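Skudcombe Hall Users' Group
Minutes of the meeting held 01/09/2026

There: Verena Eder (chair), Gion Auer, Mirjam Steiner, Edeltraud Ruchti and me, Valentin Rainer, scribbling as usual. Apologies from the Dildale end.

1. Last minutes
Agreed, once I'd fixed the spelling of Kotian (sorry, Gion!).

2. Money
We have £634 in the account. Edeltraud wants to keep 20 of that aside for tea and milk, and we all said yes before she'd finished the sentence.

3. Kitchen rota
Mirjam has taken the next 3 slots, so the rest of us owe her one. Gion will swap with Verena if the Pustau trip goes ahead in March.

4. Things left on the white table
We spent far too long on this one – I blame the biscuits. Verena would like the table clear at the end of each session, and that means drinks cans and spray cans as well as the big stuff.

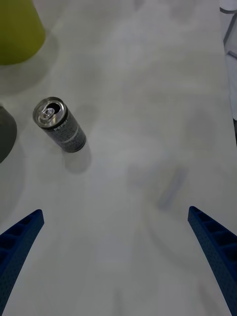
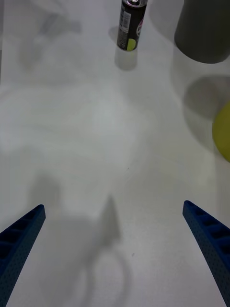

Gion asked whether aerosols could go in with the ordinary recycling. Mirjam thought only if they're completely empty, but she'll check with the council and let us know. Drinks cans go in the recycling, rinsed please. Edeltraud offered to find a lidded box for anything worth keeping, and we agreed it gets sorted through every 7 weeks.

5. Any other business
The side door is sticking again. Gion to bring his plane. Verena has the spare key until then.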